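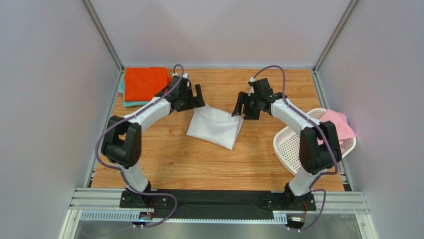
Marit Lindholm
Okay, folding thread! I have been folding everything in the house for a month now and I have opinions. Mostly good ones! Grab a basket and come along.

Marit Lindholm
It started in February when we moved to the little place on Stisasdale and lost our linen closet. All of it. What we have now is one shelf over the washer and a cabinet Felix built that is deep but very short, so anything folded the old way (my mom's way, in half and in half again until you get bored) just does not fit.

Marit Lindholm
So I started over with the plainest thing we own, a white cotton cloth. White is great for learning because every crease shows up and you can see exactly where your fold went crooked. Print hides everything. I thought I was a good folder until I gave up print.

Marit Lindholm
First thing I figured out: the table matters more than the fold. I used to do laundry on the bed, and a bed is soft, so the cloth sinks and the corners wander off. A bare wooden table is SO much better. You can smooth the whole thing out with the side of your hand and it stays put.

Marit Lindholm
Second thing - find your corners before you do anything else. Pick up two neighbors, give one good shake, lay it down away from you. If you grab two opposite corners by mistake you get a sad kite and have to start again. I still do this about once a basket.

Marit Lindholm
Then long sides together, smooth from the middle out, short sides together, smooth again. The first rectangle is always rough. Mine look like a napkin somebody slept on. Leave it be for a second, then open up the last fold and square the edges, and it comes out so much nicer than if you keep tugging at it.

Marit Lindholm
A few people asked about thirds vs. halves. For our shelf it's thirds, because the fold ends up on the outside and you can pull one out without the rest of the pile coming along. For drawers I still like halves and then a loose roll.

Marit Lindholm
Now piles! My favorite part! I keep the finished pile at the back left corner of the table, up against the wall. The wall does half the work of keeping it straight, and my right hand is free for the next piece. If you're left-handed try it the other way around and tell me how it goes.

Marit Lindholm
Also, put colors next to each other that make you happy. Bright orange on top of a light blue-green is my current favorite and I will not be taking questions. Let a bit of the bottom color peek out along the edge so you know what's under there without lifting anything.

Marit Lindholm
Small piles, too. I used to stack until it leaned, then carry it down the hall under my chin, and you can guess how that went on the stairs. Now I stop at 6 towels or 5 shirts and walk them over. More trips but no refolding.

Marit Lindholm
Someone in the replies (hi Rustad!) said you should fold things straight from the dryer while they're warm. Yes for cotton, yes for pillowcases. For anything stretchy I let it cool flat first, otherwise my fold lines set in weird places and my leggings have a stripe across the knee all day.

Marit Lindholm
Fitted sheets: I know, I know. I've tried three ways and I like tucking the corners inside each other, laying it down on the table and treating the whole lump as a rectangle. It is never going to be flat. It fits on the shelf and I'm counting that as a win.

Marit Lindholm
Shelf measurements, for whoever asked: 80 cm wide, and I get three piles across with a little gap between them. The gap is important! With no gap you can't get your fingers in and the whole row shuffles sideways.

Marit Lindholm
Felix has now started folding his own T-shirts and has a system I don't understand, with the sleeves going in last. They come out beautifully. I'm going to get him to show me slowly and I'll add it to this thread.

Marit Lindholm
Next up is the Punell bag, where all the single socks live. Send snacks. And please show me your piles, I want to see every color combo you've got!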